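Walls or drawers? Small workroom storage

Home and Garden > Spare rooms, sheds and box rooms

teapot_and_twine
Evening all. I've been reading this board since April and have finally plucked up the courage to post, so please be gentle with me. We moved to Dembridge last year and I have at long last been given the box room to do as I like with. It's tiny, with a sloping ceiling on one side and a radiator exactly where you'd want a chest of drawers, and into it must go my sewing things, the household paperwork, the computer and a frankly silly amount of ribbon.

My sister swears by perforated panels on the walls, with hooks and baskets, everything out where you can see it. My husband says it'll look like a garage and that I should get a decent set of drawers and be done with it. I go back and forth every time I walk past the door. What have you all done, and would you do it again?

bramblejam
Welcome! I'm firmly on your sister's side. I did my sewing corner in metal panels and I'd never go back — I used to buy the same packet of needles over and over, purely from not being able to find the last lot. Don't feel you've got to have plain white or grey either. A bit of pattern cheers a small room up no end, and a good bold check hides all the little marks you make moving hooks about.
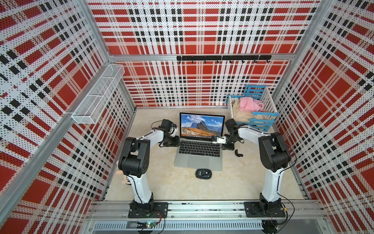 I'd say fix them a little way off the wall, so the hooks have somewhere to go at the back. Mine stand 25 mm proud on wooden battens and I've had no trouble with them at all. Put the battens up first, have a cup of tea, check them again with the level, and only then open the box of panels.

oldgreycardigan
I'm going to be the grump here, sorry. I had panels for six years in our last house and I was glad to see the back of them. Everything on show means everything gets dusty, and then you're taking down forty bits and bobs to wipe them. When we came to Redcombe I bought a second-hand plan chest, and I can honestly say it's the best thing in the house, the dog included. Shut the drawer and the mess has gone.

Also, a bold check in a box room with a sloping ceiling? I'd have a headache by teatime.

bramblejam
Well, I did say a bit of pattern, cardigan! She could do one wall and leave the rest plain. And I've seen what goes on in plan chests. The top drawer is lovely and the bottom one hasn't been opened since it was delivered.

oldgreycardigan
I'll admit to the bottom drawer.

halfpint_hilltop
Could I put a word in for a bit of both? I've got hooks over the desk for scissors, rulers and tape, the things I pick up every day, and a Gikholm drawer unit on castors underneath for the rest. It's 78 cm high so do measure your desk before you order, mine went under with barely room for a sheet of paper and I said a few words I shouldn't have.

The thing I got wrong was the computer end of it. I planned the fabric and the paperwork down to the last bulldog clip and gave no thought whatever to plugs, chargers, the keyboard or the mouse, and they've been sliding about on top of everything ever since.
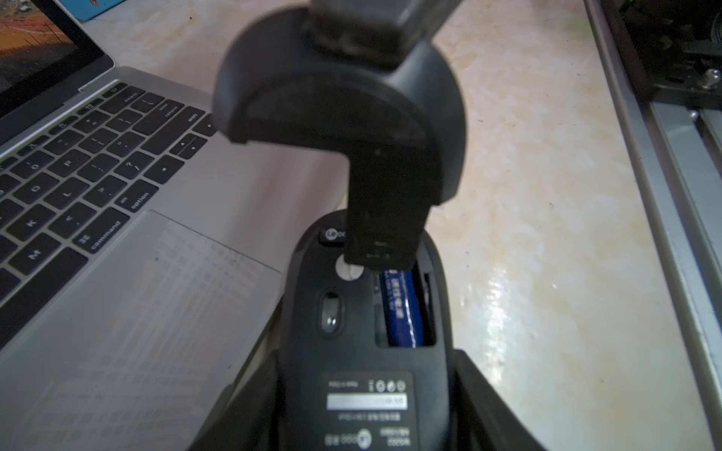
So leave yourself more clear desk than you think you need. I'd give a good arm's length to the computer alone and keep it sacred. And get your sockets sorted before anything goes on the walls, it's a horrible job afterwards, lying on your side with a torch in your teeth.

teapot_and_twine
Oh, this is so helpful, thank you, and I hadn't thought about sockets at all! There's only the one double and it's behind the door. Halfpint, do the hooks stay put when you lift something off? My sister's jump out if you so much as look at them.

halfpint_hilltop
The cheap ones do jump. I paid a little more for the Semwal ones with a clip at the bottom, 18 in a bag, and they haven't budged. If you've got a whole row of the same sort of thing, a hook rail is less fiddly than single hooks.

bramblejam
Agree about rails. And have at least one basket for the things that won't hang, glue sticks and so on. A long narrow one takes up hardly any room. Rail and basket go very well together:
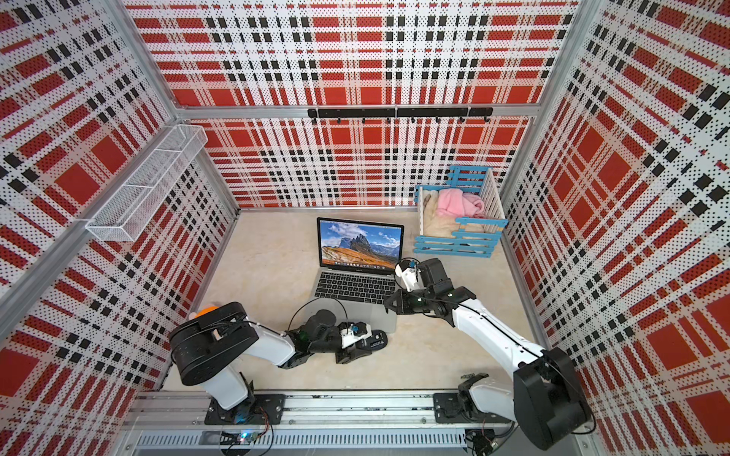

Check panels on three sides, hook rail at the back, white wire basket on the left.

oldgreycardigan
I do quite like the basket. I am not coming round on the check.

teapot_and_twine
Right, I think we've got a plan, and it's even been agreed over supper. Panels on the long wall only, drawers under the slope where I can't stand up anyway, and an electrician before any of it. My husband would like it noted that he wanted drawers all along. He's asked for plain panels and I've said I'll think about it — I've already sent off for a sample of something tartan.

Does anyone have a good way of storing ribbon, by the way? It's on a broom handle at the moment and it keeps unrolling down the stairs.

bramblejam
Old jam jars, lids off, one colour to a jar. I'll start a new thread for it or we'll be here all night.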